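**Unit 9 – Reading the grain** (Malsha Cassim)

I love this unit! Pale wood looks plain until you slow down, and then it's all ripples and bends.

- Follow one line with your eyes from left to right. Where does it dip?
- Look for *cathedral* grain – arches or V shapes, usually with tighter lines nearby.
- Move your head before you judge color, as sheen can fool you.

Sketch one patch in pencil, no shading yet. Bring it to Barnabás's workshop in January, and read page 68 first (the part on veneer is wonderful).

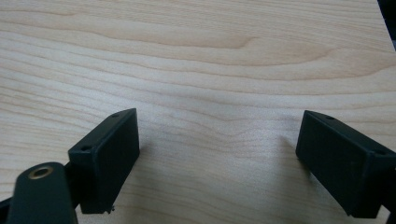
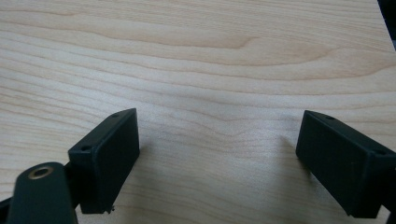
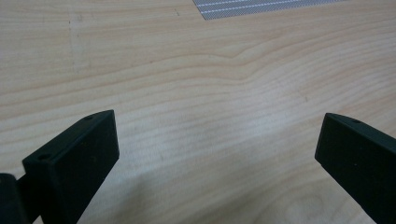
*Pale wood, with the grain running mostly side to side.*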